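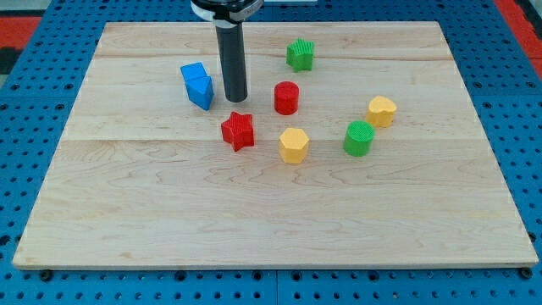 Last time we got the arm to go where we told it, and this week we make it choose. I've been looking forward to this one all term! Your program gets a typed command (a color and a shape), and it has to bring the tip over the right block and stop there. Color by itself won't save you. Say "red" and you have a star and a cylinder to pick from, say "star" and you have a red one and a green one, so you need both words before anything moves. Casimiro asked if we could start with one block of each color, and no, sorry -- that was last week's warm-up.

Before you run anything

Work in your usual pairs. Analyn and Uchenna have the first slot on the arm, everybody else starts in the simulator. Keep the speed at 20 percent until I've watched you do 3 clean runs. Please don't lean on the blue plate while the arm is live, even if you're only reaching for a pencil.

The part people get stuck on

Your color thresholds from the Limden exercise will probably be too tight. Print the values and look at them before you start changing numbers (Cauã lost a whole afternoon to this in December). Then do shape, using the outline function from handout 2. A star and a hexagon should come apart easily. The cylinder and hexagon are the pair I'd test hardest, they look awfully alike from straight above.

To hand in

Your code, plus a log of 24 commands with what the arm did for each. Leave the failures in, I want to read those first. Adaeze has the spare key to the lab if I'm teaching.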